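Home medicine drawer: keep the box or toss it?
Household & Storage board

pramholm_dinesh
Wednesday, 9:14 pm

Finally doing the big medicine drawer cleanup and I'm having way too much fun with it.
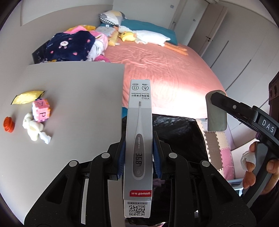
I started with 60 loose things in a shoebox (cough drops, half a roll of gauze, three tubes of the same itch cream) and now I have an honest-to-goodness system! Everything for fevers in one bin, cuts and scrapes in another, stomach stuff in the third. My question is about packaging. I just got a yuwell digital thermometer, the YT312, and the box is nice and sturdy, stands up by itself, and has the name right on the front. Do you all keep boxes like this or do they go straight to recycling? My wife says toss. I say the box is the best part.

chathu_b
Keep it!! I store ours standing up like little books on a shelf, labels facing out, and I can find anything at 2 am with one eye open. Kids' stuff on the left, grown-up stuff on the right. I love that shelf more than some of my furniture.

AbilioM
Toss. Sorry. Boxes eat a drawer alive. I put thermometers in a pencil pouch with the leaflet folded up behind them, and the pouch takes up maybe a third of the room.

farzana_k
Abilio, the pouch is fine until somebody drops a bottle of cough syrup on top of it. Ask me about my last one. Sticky buttons for the rest of its life.

Also keep the QR code on the box if nothing else. I haven't tried the yuwell one, but a couple of mine went to the manual and I've lost every paper leaflet I've ever owned.

AbilioM
OK so cut the code off and tape it inside the drawer. Box still goes.

pramholm_dinesh
Tape inside the drawer is a great idea, stealing that. Could do it for everything with a code on it. I may need a bigger drawer for all the tape, ha.

The front has a big picture of the thermometer showing 36.8°C, and my son now thinks that's the score you're supposed to get. He asked to play again.

tharindu.d
36.8 C is 98.2 F for anyone who grew up with the other numbers. I wrote a little conversion card and stuck it to the lid of our bin. 7 lines, big marker, best thing in the whole kit.

If the drawer is deep, look at the Elard dividers. They slide, so tall boxes and short tubes both fit. I got 3 and cut one down for the corner.

chathu_b
Ooh, I have the Elards too! Mine slide a little too well, though. Every time I shut the drawer fast the Band-Aids end up in with the antacids.

tharindu.d
Strip of shelf liner underneath, never moves again.

farzana_k
One more vote for the box. Guests and babysitters don't know your pouch system. They do know a box with "Electronic Thermometer" printed on it.

AbilioM
Fine, that's a decent point. For babysitters. I'm still right about every other box.

pramholm_dinesh
Update: thermometer box stays, the cream boxes are gone, and the drawer closes for the first time since February. Bathroom cabinet is next, and there's a whole layer of hotel shampoo in there. Does that stuff go bad?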